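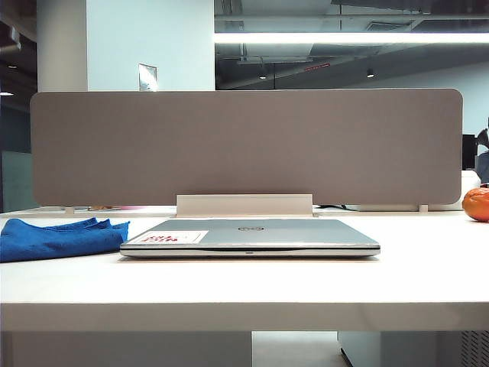 The desk, laptop shut.

I have now made 44 Christmas cards and like perhaps 30 of them. The rest have gone in the drawer for relatives who never put theirs up anyway.

This year's design is a robin on a gatepost, from the Flakwood stamp set, inked in Grusto's Peat and coloured with pencils. Peat takes an age to dry on smooth card. I know this because of my sleeve, and then because of the sofa.

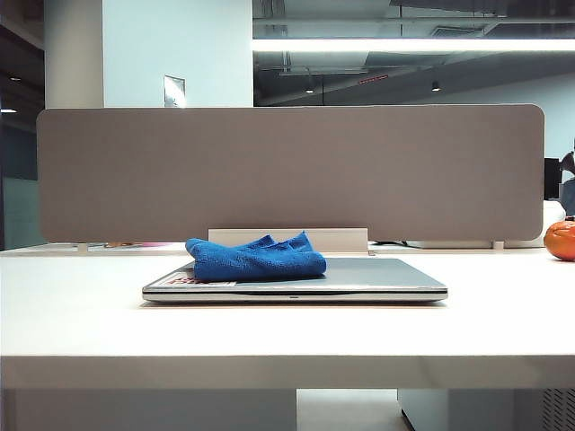 Same desk, blue cloth on the laptop.

I cut the berries with the small Emlow die, three to a card, and they are the size of lentils. Glue them with a cocktail stick and don't sneeze. I also tried heat embossing the gatepost in white, which gave the robin a nasty case of frost.

Envelopes next. I bought 101 and I've already spoiled six.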